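Can a humanoid do chores yet? Put away / wipe down / pick up

seder_pt
Wednesday's shop meeting ended in an argument, so I'm bringing it here. Marjorie Marsden, who runs our finishing cell at Hegarty, wants to trial a legged humanoid for clearing benches at end of shift. I say a fixed arm on a rail does the same work for less money. Has anyone here run either one on untidy benches?

clurketti
Fixed arm, if the bench never moves. Ours move. We ran 1000 pick cycles on mixed hand tools. The failures were mostly approach errors: the wrist came in at a bad angle and the fingers pushed the part before they closed.

undcombe_dave
Disagree with the premise. A chore is a chain of steps. Open the drawer, pick the thing up, put it in, close the drawer. If each step works 8 times in 10, a chain of four finishes less than half the time. Quoting the pick rate alone is misleading.

clurketti
I quoted it as a pick rate. Retries also count. If the hand can detect a miss and go again, your multiplication is too pessimistic.

undcombe_dave
Only if the miss leaves the part within reach. A round part on a smooth top rolls.

seder_pt
What about legs? Marjorie's case is that the same machine could cover 2 cells.

Gráinne Ní Mhurchú
Legs cost you at the hand. Any sway at the hip shows up at the fingertips, and a fixed base doesn't have that problem. I would still take the trial, but score it on the full chain and log every time a person steps in. Keep the power and data lines in the log too, as we lost more time to snagged cables than to dropped parts.

undcombe_dave
Agreed on logging interventions. Still no on buying one.

clurketti
Grasp choice is where I'd start the scoring. An open hand coming in palm down suits a top grasp, and the fingers need to get past the widest part of the object before they close. With a single apple on a plain white desktop there are no neighbors to knock over, so clearance is easy and the remaining question is whether it rolls. Run that case first, then add clutter.

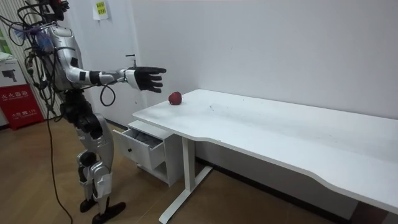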